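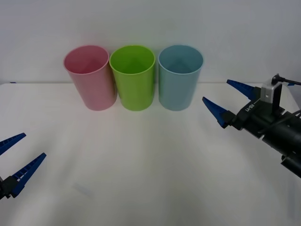
Ticket 2724
Product: Lenik label station, desktop client
Site: Cadby, packing room
Opened: 2025-06-01
Priority: normal
Status: closed, fix confirmed

Summary
Labels print at the wrong scale after the client update. First label of each batch is correct. Every label after it is reduced and shifted toward the left margin. Barcodes on the reduced labels do not scan.

Reported by site
Started the morning after the client was updated. Both printers on the bench do it. Swapping the roll made no difference. Restarting the printer gives one good label, then the fault comes back. Labels sent from the web page print fine.

Environment
Client build 901, upgraded in place from the January build
Two thermal printers, one on USB, one on the network
Default stock: 50 mm wide, gap sensed
Template set: Bredora standard, two local edits

Log

Entry 1
Asked site for a test page from the printer's own menu. Test page is full width on both units. Head and sensor are fine. Closed off hardware as a cause.

Entry 2
Asked for the client log with detail turned on. The first job in a batch is sent with a scale value of 100. The second and all later jobs are sent with 73. No error is written. The client treats both values as valid.

Entry 3
Tried to reproduce here with a clean install of the same build and the stock templates. Could not. All labels correct over several batches. Loaded the site's two edited templates and the fault appeared on the second label.

Entry 4
Compared the edited templates with the stock ones. Both edited files carry a "fit to page" flag left over from the January build. The old client ignored this flag for roll stock. The new one reads it, but only after the first job, when it reloads the page size from its cache. The cached page size is the office sheet size, not the roll.

Entry 5
Sent site the following workaround:
1. Close the client on all stations.
2. Open the template folder and copy both edited files somewhere safe.
3. In the client, open each template, go to Page, clear "fit to page", and save.
4. Close the client again and delete the file named pagecache.
5. Start the client and print a batch of at least three labels.
Do not skip step 4. With the flag cleared but the old cache in place, scale is right but the left shift remains.

Entry 6
Site reports USB printer correct. Network printer still shifts left. Asked for the driver settings page. Stock width on the network queue was set by hand to a wider roll. Changed to match the USB queue. Site printed another batch -- all correct, barcodes scan.

Entry 7
Passed to Karagiannis, who maintain the client, as a defect. Two items: the flag should be ignored for roll stock as before, and the cache should be cleared on upgrade. They accepted the first. The second is under review.

Notes for other sites
Only edited templates are affected. If a site uses the stock set, leave it alone. Labels already printed at reduced scale should be reprinted; a handheld reader may pick up some of them at close range, but the belt scanner will reject them.
Rolling back to the January build also clears the fault, but it drops the saved printer queues -- write them down first.

Related: none
Linked article: Clearing the page cache after an upgrade (draft)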